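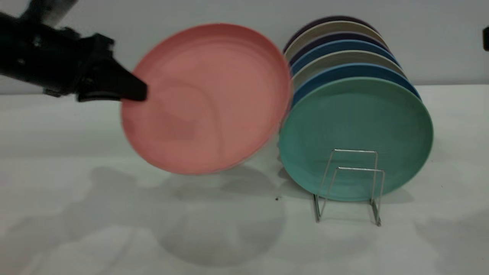
In Defense of the Dish Rack
By Ansel Doucet

The kitchens at Uststead Residence were designed with closed cabinets and no provision for drying dishes in the open. When the residents' handbook was revised in April, the house office proposed to keep it that way and to ask that every plate be dried by hand and put away at once. It is the view of this writer that the proposal should be withdrawn.

The case for the cabinet rests on appearance. A clear counter looks orderly to a visitor, and the Vadis wing, where the rule has been tried, does look orderly. It also goes through a great many towels. A towel used by 12 people over the course of an evening is damp by the third of them, and what it leaves on a plate is seldom an improvement on plain water.

A plate stood on edge drains without attention. Air reaches both faces, and the next person to cook can see what is available without opening a door. Seven plates held upright take up little more of the counter's width than a single plate laid flat, and they may be drawn out singly, with no lifting of the upper ones to get at the lower.

There is also the matter of color. Many of our households own plates in several shades, and in a cabinet only the topmost is seen. In a rack, the rims show one behind another, a green in front of a blue, a beige beside a navy, with a plum at the back. Residents who object to the sight of dishes may wish to consider whether they object equally to a shelf of books.
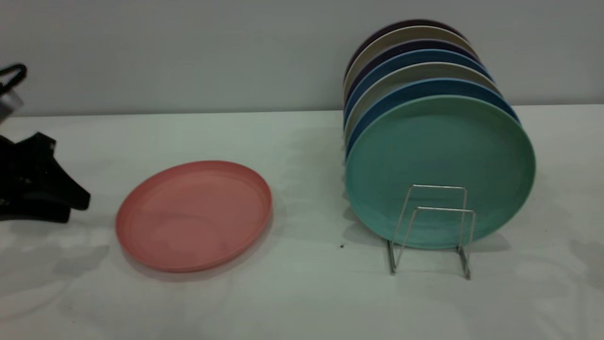

What the Handbook Should Say

The rule need not be long. Each kitchen should be permitted one wire rack, kept on the counter near the sink. Plates should stand upright in it and face the same way. Bowls and pans should be dried and returned to the cabinet, as they crowd the plates and hold water. The rack itself should be washed weekly.

The Farina wing has followed this practice informally for some years, and its kitchen is the one in which guests are most often received. The office has set aside 195 dollars for new towels. The same sum would be better spent on racks, and the remainder returned to the general kitchen fund.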